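Thread, because I spent the whole afternoon thinking about a white table and someone has to share the burden.

Block stacking. Little cubes, a tape square, a long white tabletop that has lived a life. I used to think of it as a thing you do with a toddler while your coffee dies. I now have opinions about it.

Green, yellow and red are the house colors. Exhibits follow. 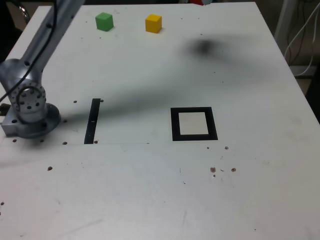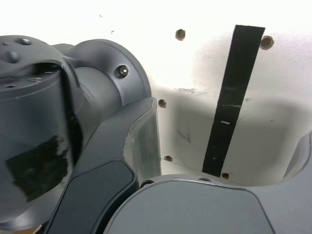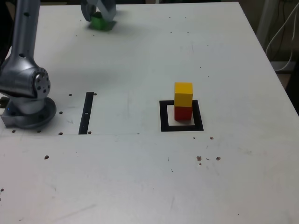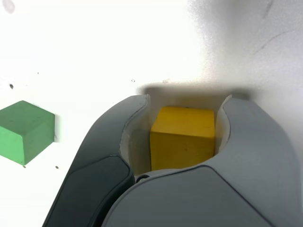 Yellow on red, edges nearly lined up, is a good-looking tower. Two blocks tall. I have paid 200 dollars for shelving from Baudry that stood less straight.

Reply already in from Rokach: two blocks is a pile, a tower starts at three, and you people need to stop handing out the word like candy.

Fine. A pile. A handsome pile, inside its own little property line.

The tape square is the part I keep coming back to. Without it you've put a block down. With it you've put a block somewhere, and now strangers can have feelings about your corners.

My rule at home is that the stack can lean against the right side of the square as long as it stays in. Rokach's rule is dead center or start over. We've been on this since March.

Also, please respect a scuffed table. Every hole and scratch on a surface like that makes me trust it more. The glossy one I got from Skimanero shows a thumbprint from across the street and I've started eating over the sink.

On paint: flat, always. Shiny cubes slide. I will take exactly 6 replies arguing with this and then I'm muting the thread.

Someone's asking about the Gradbridge set. It's fine. The yellow is closer to butter than mustard, and I wanted mustard.

Going to go stack three now so Rokach has to find a new complaint.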